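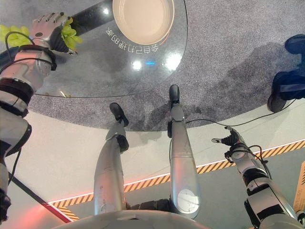
Green grapes and a shallow beige bowl at the round glass table.

Tracey Kettle buys the fruit herself, on her way to work. She has looked after the common room at Wamis in Bostulbridge for three years, and before that she ran the breakfast room of a small hotel. I met her on Fri 10 January, before the people from the upper floor came down for their break.

"Grapes are the easiest fruit for a room like this," she told me. "No knife, no peel, and you can take two or take ten. With oranges I was wiping the tables all afternoon."

The bowl is always the same one, beige outside and cream inside. She had a deeper one before, but the fruit at the bottom was forgotten there and went soft. "In a shallow bowl you see everything. If one grape is bad, I see it from the door." She buys 1000 grams on a normal morning and 500 when many people are traveling.

The table was chosen by her colleague Niall Innes, who is responsible for the furniture. It is round, with a glass top on a black post, and there are white Chinese characters printed on the glass in a curve that follows the edge. I asked him if visitors want to know what is written there.

"All of them ask," he said. "I can't read it, so I send them to Birhane in the office next door, who studied the language. I bought it from a restaurant supplier called Ellik that was clearing its storeroom. I liked that it was not a plain table. People stand and look at it, and then they start to talk with each other."

Glass was not his first idea. He wanted wood, but the room has a gray speckled carpet and he was afraid that it would all look heavy. Now he has another trouble, because the glass shows the ceiling lights very strongly. "In the evening you can count every lamp in it," he said. "And every fingerprint, but this is Tracey's department."

She laughed at this. She cleans the glass with warm water and a little vinegar, then with a dry cloth, and she has stopped buying sprays. The carpet takes more of her time. A grape that falls on it and is stepped on must be cleaned the same hour - she keeps a small brush in the cupboard only for this.

Not all of the floor is carpet. There is also a flat white platform, and along its edge runs a strip of yellow and black stripes. Niall is very firm about this strip.
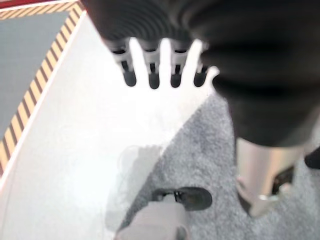
The white platform with its yellow-and-black border.

"A white surface is beautiful, but people who carry a cup don't look at their feet," he said. "With the stripes they look. I would not have them in my house, but I would not take them away from here."

Tracey has her own rule for it, and it is that no food goes on the white part. In March they will move some of the furniture, and she hopes to get a second table near the window. Niall has measured for it already and says there is space. They do not agree yet if it should be glass again.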